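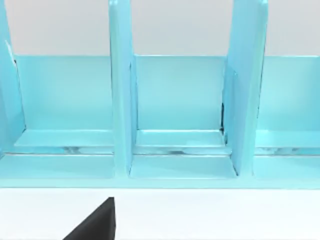 Can members still return books to the Koteo Street reading room while it is closed to visitors?
Returns go in the metal drop box beside the side door, which is emptied each morning.

Library > Friends Group > Meetings > Minutes

Minutes of the Regular Meeting
1 September 2020
Posted by the Recording Secretary

The meeting was held by phone. The chair opened the call and confirmed that there were enough members on the line to vote. The minutes of the May meeting were approved with one correction: the carpet quote was from Ondico Flooring, and the earlier draft had named the wrong company.

Old business

Carpet in the children's area. Ondico Flooring has held its price until the end of the year. The work would take 3 days and the low cases would have to be moved out first. A member asked if the job could be done now, with the room closed. The chair said the city has to sign the work order and has not done so. The chair will call the city office again. Left open.

Side door. The lock was replaced in June. Two old keys have not been turned in. Anyone holding a key with a green tag should put it in an envelope marked "Friends" and leave it in the drop box.

Newsletter. The summer issue went out by email only. Members without email were sent a printed copy. The mailing list has 47 names that need a new address or should come off. The membership chair will write to them one more time and then remove the ones who do not answer.

Reports

Money. The balance was read and accepted. Income is down with no spring book sale. Dues have come in at close to the usual rate. The bill for the Derno copier was paid in full and the lease ends this winter. The members agreed not to renew it on the same terms. The secretary will ask what a smaller machine would cost.

Curbside pickup. Staff report that pickup is going well. Most complaints are about the phone line being busy in the first hour. Staff have asked patrons to leave a message with their card number and the titles they want. Bags are held for one week. Large print and picture books are the most requested. Several patrons have asked for jigsaw puzzles, and staff are deciding if puzzles can be lent again.

Home delivery. Deliveries to Ngcobo House resumed in August. Books are left at the front desk in a closed tote and picked up the same way. The residents would like more westerns and fewer cookbooks. One tote came back with a broken handle and will be replaced.

New business

Fall book sale. There was a long discussion. An indoor sale is not possible under the present rules. Two other plans were put forward. The first was a sale in the parking lot under tents, which would depend on the weather and need a permit. The second was a bag sale by appointment, with 30 minutes for each household. It was pointed out that the donated books are in boxes and mostly unsorted, and that sorting them would have to start soon under either plan. Motion to hold a bag sale by appointment, at a price of $3 a bag. Seconded. Carried, with two opposed. The members opposed asked that the minutes show they would prefer to wait until spring.

Donations. The storage room is full. Motion to take no more donated books until after the sale. Seconded and carried. A sign will be put on the side door and a notice sent to the newspaper. Encyclopedias and textbooks will not be taken after that either.

Book discussion group. The group will try meeting by phone this month. The library can supply 12 copies of the first title. Those who want a copy should call the desk and ask to have it added to their pickup bag.

Scholarship. The award to a graduating senior was paid in July. A member suggested raising it by $40 next year. Tabled until the sale income is known.

Comments from members

One member asked that the agenda be sent out earlier. Another said the sound on the call was poor and asked that people mute their phones when not speaking. A member asked if the bench by the front walk could be painted. The chair will find out who owns the bench.

The next meeting will also be by phone. The call-in number will be sent with the agenda.

There being no further business, the meeting was adjourned.

Contact the Friends | Copyright Friends of the Koteo Street Library | Back to top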